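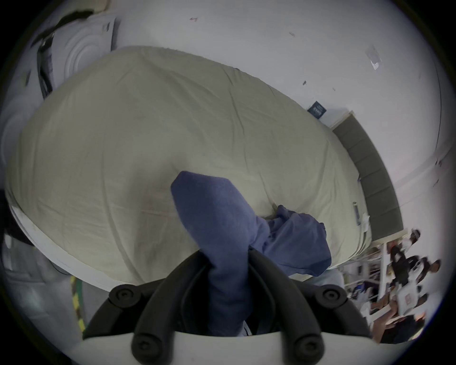 Mattress size labels should carry a depth

A fitted sheet is sold by two numbers, width and length. The third number, the one that decides whether the corners stay on, is printed in small type on the back of the package or left off. I think it belongs on the front, in the same type as the word "queen."

Mattress depth used to vary little enough that a single pocket size would do. A thick foam top layer or an added topper changes that. The sheet still matches the label and still comes off at the corner nearest the wall.

The phrase "deep pocket" does not fix this. It has no agreed value. One maker uses it for a pocket that another sells as standard, and neither says whether the figure was taken before or after the first wash. Cotton shrinks. A pocket that clears the mattress by half an inch in the store may not clear it in April, after a winter of hot cycles.

I manage linens for Telham, a block of furnished rentals with 194 beds. We bought 1,060 fitted sheets over two contracts, first from Itura and then from Bogdan. Both lots were labeled queen, and both were correct in width and length. The pocket depths differed by 2 inches. Once the lots were mixed in the laundry there was no way to tell them apart without a tape measure, and we now mark each hem with a dot of laundry ink. It works, but it is labor spent replacing a number the factory already had.

The usual objection is cost. Printing one more figure on a package that is already printed costs close to nothing. Measuring is not a new expense either - the cutting pattern fixes the pocket depth before any fabric is sewn. A better objection is that elastic makes the figure imprecise. That is true, and it can be handled by stating a range: fits mattresses from this depth to that depth, measured after washing.

I would go further and put the same range on the sewn-in tag. Packaging is thrown away on the first day. The tag stays with the sheet for its whole life, and it currently lists fiber content, country of origin and wash temperature, with room to spare.

Mattress makers should do their part by printing the depth on the law label, to the nearest half inch, with any attached topper included. Buyers could then match one number to another without lifting a corner of the bed.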